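Plikton Shared Workshop Forum
Projects > Bench 2: kitchen gripper build
Thread: Finger closing speed in simulation

vasylenko_bench
The build group requests comments on the closing routine before any further parts are cut. The simulated counter has been loaded with the usual kitchen objects, and the controller is set to 28 percent of full motor current. Members are asked to reply in this thread and not by private message.

alano_r
I must object to 28. The printed linkages on the first hand cracked at a lower setting in April. I propose 20 until the new hex screws have been fitted and inspected.

Zoriana Pylypenko (moderator)
The objection is noted. Members are reminded that the cracked linkages were printed at 15 percent infill, contrary to the workshop's printing sheet. The present set is solid.

alano_r
With respect, solid parts do not correct a poor grasp. Long vegetables are held between narrow fingertips, and any excess force will bruise them. The simulator does not model bruising.

vosel
I support the lower figure for the physical hand only. In simulation the higher setting does no harm and shortens each run. We have over 2000 runs to complete.

vasylenko_bench
Agreed in part. The long green-and-white vegetable grasp at the current setting is attached for the record.
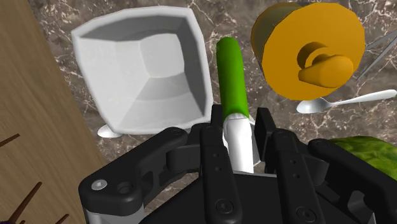 vosel
Which setting should members use when they move a routine from the simulator to the physical hand?

Zoriana Pylypenko (moderator)
Use 20 percent for the physical hand. Any higher value requires a second member at the bench and an entry in the log.

alano_r
I accept this for the present. I maintain that bruising should be tested separately, and I will submit a bench request.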